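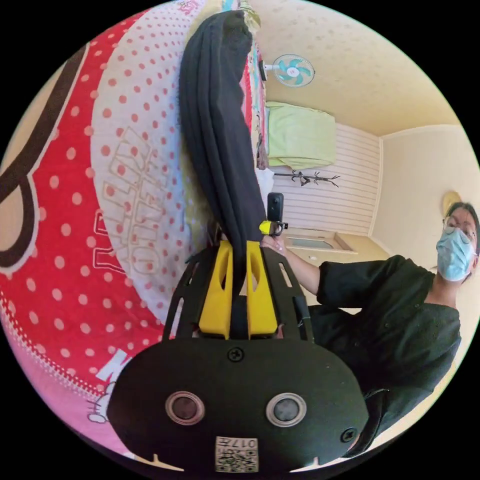

Can dark garments be dried in the same load as towels?
Dark garments should be dried separately from towels. Towels shed lint throughout the cycle and take longer to dry, so a mixed load will leave the garments over-dried and the towels damp.

Section 4: Preparing the Dryer for First Use

This section applies to the Fullow vented dryer, model 2961, when installed free-standing in a domestic laundry. Wall-mounted installations are covered in Section 5.

4.1 Positioning

1. Place the dryer on a firm, level floor. Carpet and cork tiles are not suitable surfaces.
2. Leave a clear space of 300 mm behind the cabinet for the exhaust hose.
3. Leave a clear space of 1000 mm in front of the door so that it can be opened fully.
4. Adjust the front feet with the spanner supplied until the cabinet does not rock, then tighten the lock nuts.
5. Check the level again with the drum half full of towels.

Caution: Do not install the dryer behind a lockable door, a sliding door, or a door hinged on the side opposite to that of the dryer.

4.2 Connecting the exhaust hose

1. Remove the transit cap from the rear outlet and keep it with these instructions.
2. Push the hose collar onto the outlet and turn it clockwise until it stops.
3. Run the hose to an outside wall by the shortest practical route. Sharp bends reduce airflow and lengthen drying times.
4. Fit the Dakham wall vent with the flap opening downward.

Note: The exhaust must not be discharged into a flue used by a gas or wood heater, or into a roof cavity.

4.3 First cycle

1. Wipe the inside of the drum with a damp cloth. A small amount of dust may remain from manufacture.
2. Load two or three old towels.
3. Confirm that the lint filter is seated in the door opening.
4. Close the door, select Timed Warm and press Start.
5. When the cycle has finished, remove the towels and clean the filter.

A slight odour during the first cycle is normal. If it persists after the third load, switch the dryer off at the power point and contact Beseck Service.

4.4 Sorting and programme selection

Read the care label on every item before drying. Items marked with a crossed-out dryer symbol must be line dried.

Cottons, sheets and towels: Cotton High
Dark cottons and jeans: Dark Low, turned inside out
Synthetics and school uniforms: Easy Care
Woollens: dry flat, away from the dryer

Caution: Never place in the drum any item that has been in contact with cooking oil, petrol, turpentine or wax remover. Foam rubber and rubber-backed mats are also excluded.

4.5 Lint filter

Clean the filter after every load. If the mesh is torn, stop using the dryer and order a replacement filter, part 216, from any Brennan spare parts counter. Substitute filters may void the warranty.

Enquiries about this section may be directed in writing to Moushumi Marikar, Technical Publications, Beseck Service. Warranty claims are handled by Selvaraj Begum at the same address.

Section 4 last revised 4 Oct 2022.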